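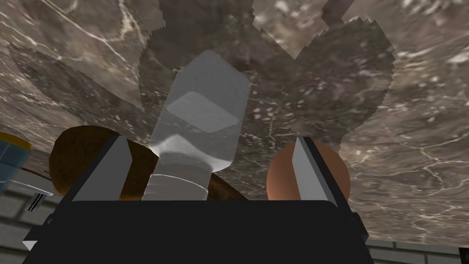

I'd been told the Stuvix was the best television you could get for a small flat, and I'd been told it by Iker Urquijo, who sold it to me, so I suppose I should have wondered. He had it on the end wall of his shop in Holville with a nature programme running, all wet leaves and frogs, and you could see every drop. I stood there with my shopping bag and thought, well, that's me done for. My own set at home had a green stripe down the left side, and I'd been watching everything with the stripe for so long that I'd started to think of it as part of the furniture. I'd even put a bottle in front of it, one of those frosted white ones you can half see through, on the theory that if there was something standing there I wouldn't mind the stripe behind it. It glowed green from seven till bedtime.

"How much?" I said.

"2150," said Iker, and then very quickly, "but it goes on the wall for free."

I said I'd think about it and I did think about it, all the way to the door, and then I went back and paid.

He brought it up himself on a November evening, four flights because the lift was having one of its turns, with Chi-keung Chang from the flat below holding the other end. Chi-keung hadn't been asked. He'd just opened his door to see what the swearing was and been handed a corner. By the time they got to me they were old friends and they both wanted tea.

Now, the thing about the Stuvix (and it does say so in the booklet, on page 11, I looked it up after) is that it learns the room. You turn it on, you leave it alone for a bit, and it works out how bright your lamps are and where you sit, and it sorts the picture to suit. Lovely idea. We all sat down on the settee with our tea to let it learn.

"It's doing you," said Chi-keung. "You should keep still."

"It's doing all of us," said Iker. "That's fine. It'll take an average."

I didn't like the sound of that, but the frogs came on and they were gorgeous, so I let it go. Then they went home and I sat there on my own till gone midnight watching a film I'd already seen with the stripe, and there was a whole other man in it! He'd been leaning on a gate on the left the entire time. I'd never known.

It started the next evening. I put the telly on and it went dim and asked me, in nice round letters, whether I wanted to wait for the others.

I pressed no. It asked again at half past. I pressed no again, harder, as if that would help, and rang the shop.

"It's got a setting for that," said Iker. "Ilby mode. It's named after some village. You go to the menu and it's under Rooms."

There was no Rooms. There was Room, which had one thing in it, a little drawing of a settee with three people on it, and the one in the middle was me. I could tell by the cardigan. I don't know how a television draws a cardigan but it had taken trouble over it.

I went down and knocked on Chi-keung's door. He was halfway through frying something.

"Would you mind coming and sitting on the left?" I said. "Only for the start."

He turned the ring off and brought the pan with him. We sat where we'd sat before, and the screen came up a good bit brighter, though not all the way.

"It wants Iker," he said.

"He's in Holville. He's got a shop to shut."

"He shuts at six," said Chi-keung, and passed me a fork. "I'd give him 2 minutes and then ring again."

So I rang. I could hear him locking up, and the shop telly going off behind him, frogs and all. He asked what was in the pan. Chi-keung leaned over and told him it was his aunt's recipe from the Işık cookery programme, with aubergines, and there was plenty of it.

I got up to find a third plate, and the picture went dark until I sat back down.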